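Gristero sim cell: setup notes

Load the cell file first, then the gripper, then the two cubes. If you change this order, the finger offset is lost and must be typed again.
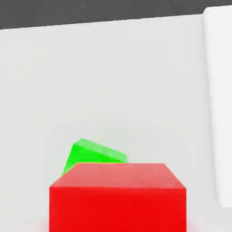 Hotonton, December 8, 2019

The green cube stands tilted behind the red one, so please reset the cubes before you calibrate. Set finger opening to 95, wait 3 seconds, and save the view. The finger at the right must stay visible. Old settings from April are in the folder Blackburn.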